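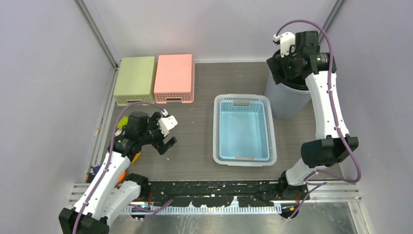 ## Section 4: Setting out your baskets

Okay, baskets! I wrote this section of the Sodholm guide twice, as my first version had everybody stacking before they'd sorted, and that's a mess to undo. You want a bare stretch of floor or tabletop, your perforated plastic baskets, and a bin close enough to reach without walking.

1. Turn the baskets you don't need yet upside down and push them to the back edge. I do this with the green and the pink one. Flat bottoms up, they don't collect stray bits while you work (and you can rest a pen on them).
2. Put one basket upright in the middle. Light blue is my sorting basket, always has been, but use whatever color you like.
3. Stand the bin off to one side, toward the back.
4. Check the labels. Ours go on the rim. If one is peeling, replace it now, you won't remember later!

> **Note:** The label sheets are Oltex, 39 to a sheet, and they stick much better if you wipe the rim with a dry cloth first.

## Section 5: Checking and wiping a basket

5. Look straight down into the basket. The floor should be clear all the way to the corners.
6. Run a cloth along the walls. Go slowly over the holes, crumbs love those, and then do the inside of the handle slot too.
7. Feel the rim for cracks. A cracked rim goes on the Daher shelf with a note saying which side.

> **Caution:** Don't pour hot water into these. Lukewarm and a drop of dish soap is plenty, and let them drain on a towel before anything goes back in.

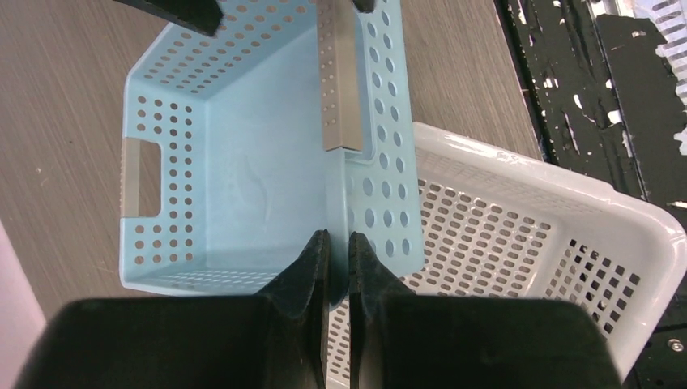

Majdi Chidiac wrote back after the August version to say that step 6 goes a lot faster with an old toothbrush, and that he'd like the soap moved up to the top of the list. The toothbrush is a great idea, Majdi, and I've bought a pack of them. The soap stays where it is for now, as plenty of baskets only need the dry cloth.

## Section 6: Emptying and nesting

8. Take a basket by the upper rim or by one end. Tip it up over the spot where you want the contents, and keep the other basket out of the way.
9. Small toys and building blocks go to the left. Snack packets go to the right, by the bin, until you've decided whether they're keepers.
10. Try one basket inside the other before you push down. If it catches, turn it end for end and try again (please don't lean on it, I've split one that way).
11. Write the shelf number on your Traltar card. Toy baskets live on 268, spares on 190.

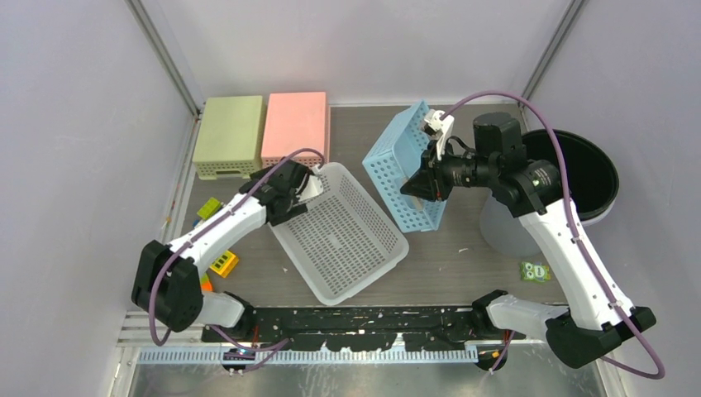
*Fig. 6: White and light blue baskets at the emptying step, with the green and pink ones at the back.*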